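Loose parts on the bench: storing small solenoids and boards
Speaker notes, Balgate repair evening
Meenakshi Shenoy
2019-12-17

Slide 1. Title

Wait for the back rows to settle. Say what the talk covers: small push-pull solenoids with their leads on, small bare circuit boards, and what they sit in between the delivery box and the machine they end up in. Soldering is Lachlan Trevaskis, after the break, so send those questions to him.

Ask who has a drawer of mixed parts at home. Don't wait long for hands.

Slide 2. How we got here

Paewai is the locker repair job. Each lock has one solenoid and one board. We took it on in September with two benches and whatever boxes were under them. At first everything went into deep tubs. A deep tub is fine for screws. With anything that has a wire on it, you reach in for one and get a bunch.

We counted a month of returns afterward. Out of 100 locks, 11 came back, and most of those had a lead that had been pulled at the body or a plug with a bent contact. The solenoids themselves tested good. That count is the only real data in this talk, so say it slowly and repeat it.

Slide 3. Shallow and divided

Main points to make:
Use a bin you can see the floor of.
A low ridge across the floor is enough of a divider for this kind of part. Full-height walls get in the way of your hand.
Bright plastic. A black lead on a gray tray disappears. On yellow you can follow it from the body to the plug.
Scuffs don't matter. Replace a bin when it cracks.

Leave the picture up while you talk about leads. 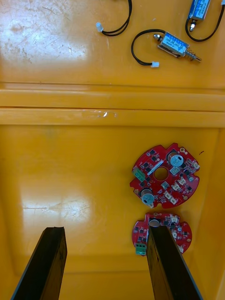 Keegan Rewi asked at the run-through whether the leads should be tied up before they go in the bin, and said he would put a twist tie on every one. It's a fair question and somebody tonight will ask it too. My answer was that we tied them for a few weeks. Taking the ties off took longer than picking out a loose part, and the wire kept a kink near the plug. We now tie for shipping only. Keegan still ties his. If he is in the room, let him make his case, then move on.

Slide 4. Picking one up

Do this one live. Hold up a part from the demo box.

Pick it up by the metal body. Don't use the lead, and don't use the plunger. On the kind with a return spring the plunger may have a nut or a clip holding things together, and if that works loose in a bin you will be looking for the spring on the floor. Say that ours went under the drill press, if there's time. It has not been found.

Let the lead hang for a second before you set the part down. It opens out by itself and lands as a loop, and the plug ends up next to the body. Two parts set down that way hardly ever tangle. Two parts dropped in together nearly always do.

Pass three or four around the room. Get them back before slide 6.

Slide 5. Boards

Boards are a different problem. They don't tangle, they scrape. The solder side of one board will sit on top of the connectors of the next one if you let it.

We keep ours flat, one layer, on white foam. The foam came in a roll from Visent and we cut it with a bread knife. Check that any foam you buy is sold for electronics. Plain packing foam can build up a charge when you slide things over it, and the cheap stuff sheds. Flynn Tawhiri has offcuts by the door for anyone who wants a piece to try.

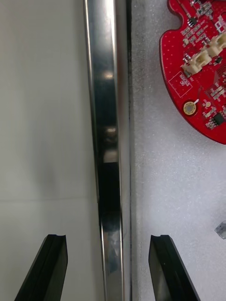 Connectors face up, always. If a board has an odd outline, don't try to nest it with its neighbor to save space. We had almost 1000 boards through the shop by the end of the job and never ran out of flat surface, only out of patience for clearing it.

Hold boards by the edges. Wrist strap on, clipped to the bench. Most of this audience knows that already, so one sentence is enough.

Slide 6. Sorting by color

Parts back now, please. Check the box.

The color system came from Glenys Fairweather and it's simple. Yellow is parts that have just come in. Orange is parts that have been tested. Nothing goes back from orange to yellow. A failed part goes into a bag with a note and the bag goes on the shelf behind the door.

We tried written labels first. They fell off, or got stuck over older labels, and one tray carried three different answers. With color you can check from across the room.

A tray with a step in the front edge is nice to have. You can rest your wrist on it. I wouldn't pay extra for one.
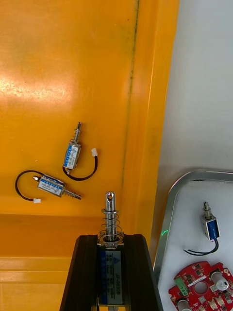 Two push-pull solenoids in an orange tray, leads on, connectors clear of the bodies.

Things people get wrong with a setup like ours: filling the tray. A few parts with space between them is better than a full tray and a second trip is cheap. Overhead lights also throw a lot of glare off shiny plastic, and small print on a label gets hard to read. Tilt the tray or move the lamp.

Slide 7. What it cost

Trays were secondhand, from the Nimau clearance. Foam was the larger expense. For scale, the stock on those benches was worth 2000 at cost, and the storage came to a small part of that. If anyone wants the exact split, take an email address.

Slide 8. Questions

Likely ones:
Magnets on the bench? Keep them away from the plungers.
Do lids help? For overnight, yes. A sheet of card does the same job.
Bags with zip tops? Good for spares. Slow for daily work.

Finish by pointing people to Flynn and the foam, then hand over to Lachlan. He needs the projector cable and the bench at the front cleared.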